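Leltstead Photography Prize

The Leltstead Photography Prize is a yearly competition for still photography, open to working photographers and amateurs alike, and run from the small river town of Leltstead. It began as a modest affair in the back half of a stationery shop and has grown, slowly and with a good deal of affection from the people who enter it, into one of the better-loved regional prizes for pictures of everyday places. The winning work is shown each January in the old grain hall, where the light is poor and the radiators are loud, and where a great many visitors come back year after year all the same.

Origins

The prize was started by Ridwan Harahap, a portrait photographer who had moved to the town to take over a failing print studio called Pasaribu. The studio had kept the name of its former owner, and Harahap never saw a reason to change it. He had been in the habit of pinning up customers' snapshots on the wall beside the counter (with their permission, most of the time) and noticed that people lingered over those far longer than they did over his own framed portraits. One winter he invited anyone who liked to bring in a single print, and 138 prints arrived, some of them in cake tins and one wrapped in a pillowcase.

The first judging took place in the shop after closing, over a pot of soup. There was no prize money. The winner, a picture of a bus shelter in fog, earned its maker a year of free film developing, and it still hangs over the studio door, a little faded now from the afternoon sun. 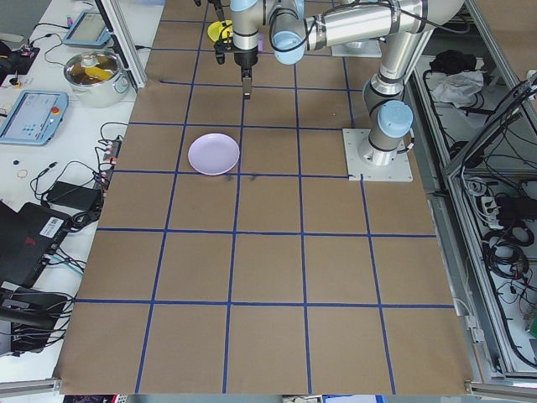 For several years after that, the competition had no proper rules to speak of, apart from a note on the shop door asking that prints be no wider than the counter. This worked well enough until the entries outgrew the counter altogether, and Harahap was persuaded to write things down. His first rule sheet ran to a single page and was mostly about postage.

Categories

The prize now has six categories: Streets and Buildings, People at Home, Working Life, Weather, Night, and the Open Print. Streets and Buildings has always drawn the most entries, perhaps owing to the town itself, which has a handsome row of brick warehouses along the water and a much photographed footbridge. The Night category came in later than the others, at the urging of a group of keen amateurs from the neighboring village of Gondon, who had taken to walking the lanes after dark with tripods and flasks of tea.

The Open Print is the oddest of the six and, to many regulars, the dearest. Any subject is allowed, and any method of printing, but the entrant must have made the print by hand. Past entries have included contact prints on writing paper, very large blueprints on bed linen, and a long strip of tiny silver prints meant to be read from right to left.

Judging

Each category is looked over by three judges, who see the pictures without names attached. Titles are also kept back until the second round, a custom that goes back to an early quarrel over a photograph with an extremely moving title and, in the opinion of two of the judges, not very much else. Judges are asked to spend a whole day with the prints before they talk to one another, and a cold lunch is laid out so that no one has an excuse to go into town and compare notes.

A shortlist is drawn up for each category, and every photographer on it receives a handwritten letter with remarks from at least one judge. These letters are treasured. Several former entrants have said that they kept theirs long after they had forgotten who won.
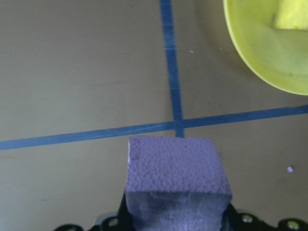
In its most recent round the prize received 2322 entries, the largest number so far, and the shortlisted prints were hung in two rows for the first time. The overall winner receives 600 dollars, along with the traditional year of developing at Pasaribu, which most winners do make use of, even those who shoot only on digital cameras and have to borrow something older for the occasion.

The Ekent Album

Since the fifth year of the prize, one copy of every winning picture has been pasted into a large cloth-bound book known as the Ekent Album, after the bindery that made it. The book is brought out during the exhibition and may be leafed through by anyone with clean hands. It is now in its second volume, the first having grown too fat to close. Harahap writes the captions himself, in pencil, and is known to go back and correct them when a photographer writes in with the right name of a street or a dog.

See also

Pasaribu (print studio)
Gondon night walks
Leltstead grain hall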